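Arvid Dalen has looked after the ball store at the Lodden indoor courts for five winters. The club plays on two carpet courts in a former timber hall, and the balls are kept in a narrow room behind the changing rooms, on shelves that used to hold paint. He buys them, sorts them, marks the old ones and gives away those that are past use.

"When I took over, everything was in one bin," he says. "Match balls, practice balls, balls the dog had been at. You put your hand in and took what came."

The first thing he did was empty the bin on to the floor and throw out whatever had split. What was left came to 300 balls, and he spent most of January going through them in the evenings. Some had gone hard and some had lost nearly all their felt. A few had been signed by juniors who have since grown up and moved away, and those he put in a box of their own.

The method he settled on is a simple one. Each ball is squeezed, then dropped on to the concrete from shoulder height beside a strip of tape on the door frame. A ball that comes up past the tape goes back on the practice shelf. One that doesn't is put in a crate for the school at Berge, where they are used for throwing and for the feet of classroom chairs.

"You cut a cross in them and push the chair leg in," Dalen says. "The teachers are very keen. They took 37 last time and asked for more."

He looks at the felt after the bounce. On carpet, he says, a ball tends to go smooth before it goes flat, and a smooth ball skids. New felt stands up and holds the air a little, so the ball slows down and gives a beginner time to get behind it.

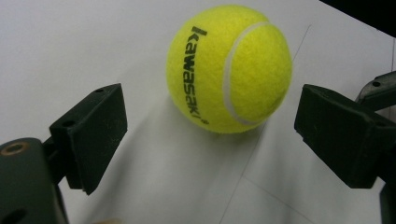
A Kawasaki ball, with the name printed along one side of the seam.

The club has no fixed supplier. Dalen buys when a price suits him and has ended up with several makes on the same shelf, which some of the older members dislike. He keeps the makes apart for matches but mixes them freely for coaching.

"People say they can feel the difference, and I dare say a few of them can," he says. "For a child who has had three lessons it makes no odds. What matters is that the ball is round and comes up off the floor."

The print on a ball is also of some use to him. Lettering wears away along with the felt, and by the time he has to guess at the name the ball is usually close to leaving the practice shelf. He doesn't go by the print alone, as a ball that has spent its life under a bench may look new and have no bounce left in it.

Storage took him longer to get right. The paint room has an outside wall, and during his first winter it was cold enough that balls taken straight to court played low for the first few games. He tried a heater and gave it up on grounds of cost. Now the baskets for the evening are carried into the changing-room corridor at dinner time and left there.

"That cost nothing," he says. "I was annoyed I hadn't thought of it earlier."

Tins for matches are kept shut until the players are on court. Dalen writes the date of opening on the lid in marker pen and, after the match, moves the balls to a basket marked with green tape. They stay there for coaching until they fail the drop. He has tried one of the pressurised tubes sold to keep opened balls fresh, made by a firm called Selau, and thought it worked well enough for three balls. For a club it would mean a cupboard full of tubes and somebody to screw the lids on.

There are 29 juniors on the list this season, the most he has known, and lost balls have become the main expense. Many go over the netting and behind the old Dastum boiler, where they can only be reached with a rake. He goes in after them once a month.

"I wear my worst jacket," he says. "You find all sorts back there — grips, socks, a very old racket cover. The balls are grey when they come out, so they get a brush and go through the drop like any others."

The next delivery of chair-leg balls to Berge is on 20 March 2018. Members with old balls at home can leave them in the crate by the paint room door, and Dalen asks that they take them out of their carrier bags first.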